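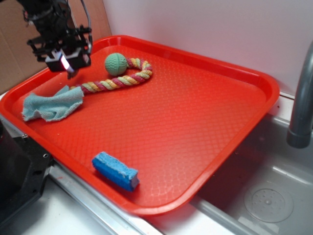
*2 min read*

# Small hotels should publish the walk

Most hotel listings give the distance to the station, the beach or the old town as a single figure in metres. I think this figure should be dropped, or at least joined by two others: the height climbed and the number of steps.

Take Cungate. The Tarnier, a family house open since 1922, is listed at 1550 metres from the harbour. The figure is correct. It omits a climb that takes a fit adult 19 minutes without luggage and a good deal longer with it. The Hegde, on the lower road, is listed as further away and is far easier to reach on foot. A guest sorting by distance will be shown the wrong hotel first.

The usual objection is that guests can look at a map. They can, but the common booking maps show no contour lines, and a stairway is drawn in the same grey as a pavement. Kavitha Arumugam, who runs the front desk at the Tarnier, told me in May that the slope is the first thing guests mention at check-in and the last thing they ask about when booking. She now sends a short note with each confirmation: which bus, which stop, where the handrail ends. Arrivals by taxi have gone up and complaints have gone down.

A second objection is commercial. Owners fear that an honest climb will cost them bookings, and it probably will cost a few. Those are bookings from people with bad knees, prams or heavy cases, who would have left poor reviews. Lama Shboul, who owns three rooms above the square in Furar, disagrees with me on this. She argues that a hotel with a view should sell the view and let the hill explain itself. I accept that the two go together. I don't accept that the guest should learn this at ten at night with a suitcase.

The data is cheap to collect. One member of staff walks the route once, counts the steps and writes down the time uphill. The result fits on one line under the address, and it needs changing only when the path does.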